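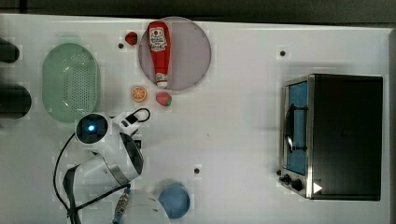 Play kitchen table, Wednesday, late morning. Ketchup on the lavender plate, both strawberries, the orange slice, green colander off to the left.

Wednesday notes, workshop

Right, so the play kitchen sorting has finally started and I am writing it down while I still remember which bin is which. Anyone picking this up next week, please read to the end before you move stuff, the label question is still open.

The set is going out as one loan kit to Malbridge in January, and I've been treating it as three kits in my head for so long that half my old notes don't match. Forget the old notes. One kit, one crate, one list taped inside the lid.

Started with the plate. I love this plate! It's the big round one, see-through-ish, somewhere between pink and lavender, and it's the only thing in the set that makes a real grown-up-sized dinner. The downside is it doesn't sit flat in the crate with the divider in. I tried it on its edge against the short side and it went in fine, but then the colander had nowhere to go. Tried the colander first and the plate on top of it like a lid. Better. It rocks a bit. I'm thinking a folded tea towel between the two, and then the tea towel counts as part of the kit as well (kids use them for everything, picnic blanket, cape, bandage).

The ketchup is longer than I remembered. Laid it across the plate to see if the two could travel together and it takes up the left and middle, so there's space on the right for the small food if we bag it. I'd go with a drawstring bag over a zip one. The Trasia bags we bought for the animal set have held up well and there should be a few left in the drawer under the laminator. Check that the cord is the short kind. The long cords went in the other box and should stay there.

Wash notes. Warm water, a drop of dish soap, soft brush for the holes in the colander, then everything face down on a towel. Do NOT put the ketchup bottle under the tap. Water gets in round the cap and you hear it sloshing about for a week. Wipe it with a damp cloth and keep the cloth off the label. I did the last bottle too hard in the fall and the red came away on my thumb.

Which brings me to the label question. Drusetti sell a plain red bottle with no label at all, and one side of the table (you know who you are) would like all of our play food to be brand-free. I can see it. On the other hand the kids go straight for the one that looks like the bottle at home, and in the last two sessions it was the first thing anybody grabbed. My vote is keep this one till it wears out and then buy the plain one. Not urgent, but I'd like it settled before the kit list gets printed.

Strawberries. They're easy to tell apart if you look for the cap, I can see the green one on the one lying under the plate. I'm writing them on the list as "strawberries, red" and leaving it at that, because last time we had three lines for three kinds of berry and whoever unpacked it at the other end thought something was missing and phoned us.

The orange slice is the cut kind, round, with the segments showing. It came from the older Văduva fruit box, same as the lemon that split. I had a good look at the rind for cracks since that's where the lemon went, and couldn't feel any, so it stays in. If it does start to go, don't glue it. We tried that with the lemon and the glue went yellow and sticky and it picked up every hair in the building.

Colander: green, oval, keep. Somebody suggested swapping it for the round one from the sand and water shelf and I'm against it. The oval one fits along the side of the crate and the round one doesn't fit anywhere. It's also a great thing to have in a food set, way better than another pan. They rinse things in it, they carry things in it, one girl wore it to the door as a hat and had to be talked out of going home in it.

Costs, so I can find them again. Crate was 20 dollars, bags 12. I've put down 90 for the whole kit as the replacement value on the loan form, which is on the high side, but shipping on the single pieces is awful and I'd rather we weren't out of pocket. The form wants a kit number too. I've used 2000 as the start of the new series so it can't get mixed up with the old sheets.

Tried the crate with a lap around the building on the cart, over the bump by the side door. Rattly! Most of it was the lid. A strip of felt along the inside of the rim quieted it down a lot, and I'll do the other long side when the glue gun is free.

Still to do:
Felt on the second side of the lid
Find the drawstring bags
Hem or replace the tea towel – the blue check one is fraying
Decide on the ketchup
Type up the list, bigger letters than last time
Ask Malbridge if they want the crate left with them or sent back empty

Small thing for the wash sheet: the brush with the angled head is much better on the colander than the straight one, the bristles go through the holes and you don't have to poke at each one. I moved it to the hook by the sink. Please put it back on the hook.

Stopped at 3:30. Crate is on the bottom shelf with the lid off to air.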